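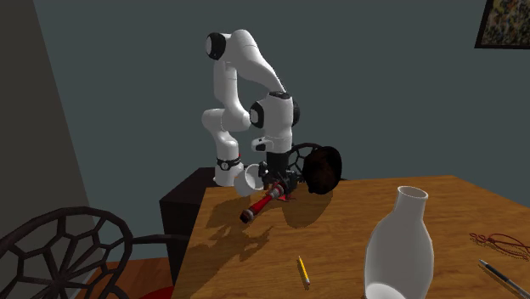
About > Who We Are
Zastarley Evening School
January 2021 – Posted by the school office

Zastarley Evening School teaches adults who work during the day. We opened with a bookkeeping class and a class in written English, and both still run. Today we offer courses in bookkeeping, payroll, office software, English and basic Spanish.

Last year 1,105 people took at least one course with us. Most live in Tusberg or the towns close by. Many come straight from work, so classes start at 6:15 and end by 8:45, with one short break.

We rent the second floor of the Šimek Building. There are 5 classrooms, a reading room and a small kitchen that students may use. The elevator is on the Gondudari Street side. Parking behind the building is free after 5:30.

Our teachers work in the fields they teach. Class size is kept low – language groups are the smallest. You do not need a diploma to enroll, but payroll students should finish bookkeeping first or pass a short placement test.

Tuition is the same for everyone and can be paid in two parts. Each term we set aside roughly $200 per class for loaner textbooks, which can be picked up at the front desk. The fall term begins in October. Sign-up is by phone or at the office, and a late place is sometimes open – ask at the desk.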